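Pimico Mending Kit

I put this kit together after years of fixing my family's clothes with whatever was rattling around in the kitchen drawer (safety pins, dental floss, you name it). My friend Delia Daza kept borrowing my good needles and not bringing them back, so the first Pimico kit was really made for her!

You get 10 spools of thread, five hand needles in different sizes, a card of snaps, a seam ripper, a little pair of scissors and a wool darning yarn sampler. The thread colors are the ones I run out of the most: black, navy, two grays, cream, olive and four browns. Yes, four browns. Work jackets and old cardigans come in every brown there is, and a near match looks worse than bright red if you ask me.

The pouch is waxed canvas, sewn by Estela Sosa at her shop in Pleltham. It rolls up and ties, and it fits in a coat pocket or a glove box.

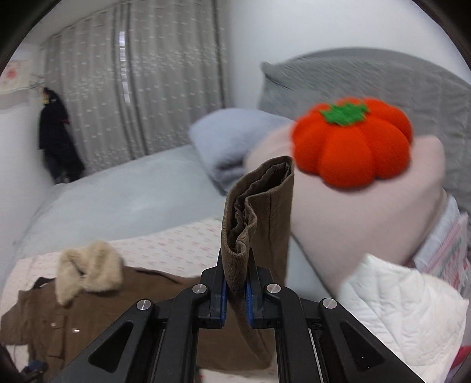 Cuffs are where I'd start if you're new to this. The stitches are short, the fabric is usually sturdy, and you can turn the edge under once and whipstitch it down while you watch TV. Use a doubled thread and go slow around the seam, it gets thick there.

Refills for the thread are sold separately, and the wool sampler comes back in stock in February. Orders ship in two days from our place in Cisternas. If a needle shows up bent, write to me and I'll mail you another one.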